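The Night Ferry to Gandora

Reading time: 2 minutes

The ferry left Jenddale at dusk, and I was on it with 12 jars of my grandmother's plum jam and the biggest smile on the whole upper deck. I had waited all winter for this! The Gandora Jam Fair takes anyone who can get a jar across the water, and this year I could.

I should explain about the plums. They grow on one tree behind our house, a crooked old thing that leans on the fence, and in a good summer it drops fruit faster than you can pick it up. My grandmother wrote her recipe on the back of a seed packet. Half of it is spelling mistakes, and all of it is wonderful.

We crossed under more stars than I had ever seen (1000 at least, I told the gulls) and I didn't sleep a minute.

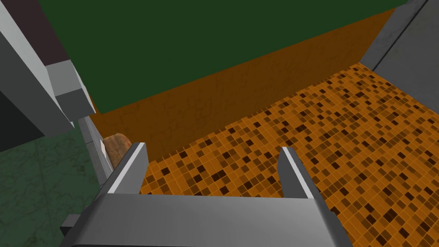 The Morning

Gandora smelled of sugar from the dock up. I ran the whole hill with the jars clinking in my bag, past the bakery, past the fountain, past a dog who came along for company. My place was table 56, way at the back, between a quince jelly from Gastomberg and a marmalade from Luangrath so bright it looked lit from inside.

Oh, that marmalade! I tried it on a cracker and had to sit down. Then I tried it again. The woman who made it tried my plum, closed her eyes, and held out her spoon for more, and we stood there trading spoonfuls like kids swapping marbles while the judges went by in their big straw hats.

By noon I had 2 jars left and jam up to my elbows. I hadn't sold the others so much as handed them over, talking the whole time about the tree and the fence and the seed packet. People kept coming back with bread.

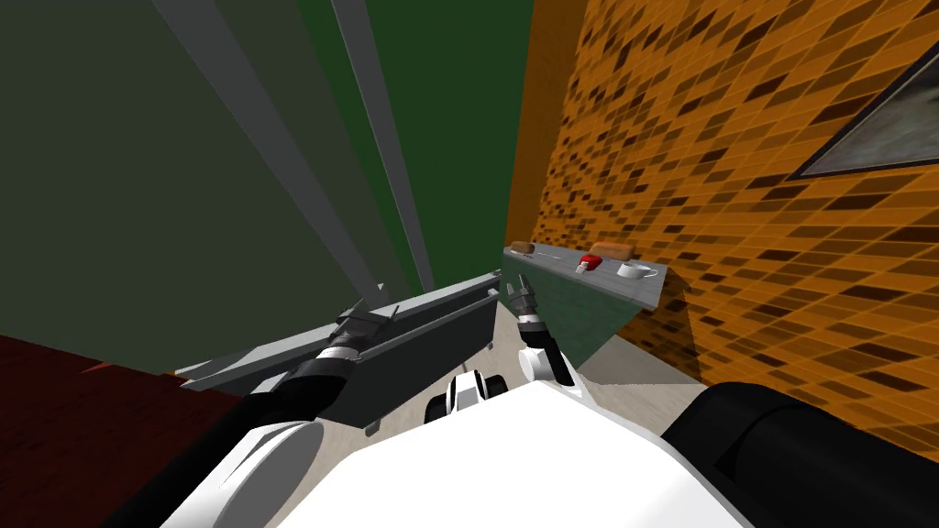 Too much clove, the oldest judge told me, and she scraped the jar clean while she said it. She wanted to know if the tree got morning sun. It did, I said, all summer long, right over the fence. She wrote that down, licked the spoon, and asked whether my grandmother would mind a visitor in August when the plums came in.

I gave her both jars and ran for the boat.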